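Subject: Re: [vandwood-games] Small-board chess for the fall nights

Brock Cormier wrote:
> I've been reading up on the small boards and I'm sold. The people
> at Claneo say a game takes a quarter of the time and beginners
> learn just as much. I think we should buy 53 sets before
> September and drop the full-size tables altogether. Pillitz
> would do the lot for $600 with shipping.

Brock, I'd like to see where "just as much" comes from. I went through the Claneo page twice and found a testimonial and a graph with no labels on it. That's a sales pitch.

My own doubts, for what they're worth. Cutting the board down changes the opening completely. The pieces are in each other's faces by the second move, and a kid who gets good at that still has to learn development from scratch when they sit down at a proper board. Maybe it helps with endings. I'd believe that sooner.

Also, 53 sets? We had trouble filling the tables at the Lò Centre last winter. And is the $600 before tax? The quote you forwarded to me in the spring said $500, and I can't see what we'd get for the extra hundred.

I'm not against trying it. Buy two, put them out beside the regular boards at 7 p.m. and see who sits down. If they get used, I'll eat my words and help carry the rest in. But please leave the full-size tables where they are until then.

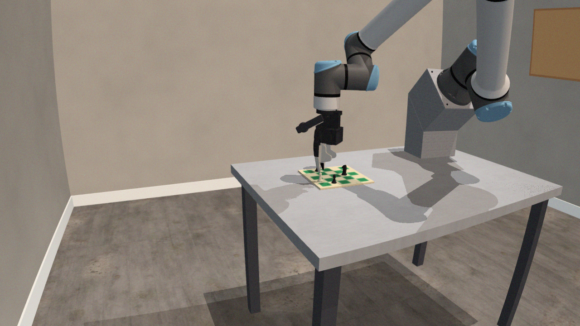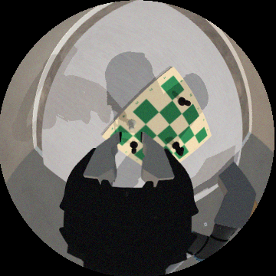 Small green and cream board, two views (computer renders)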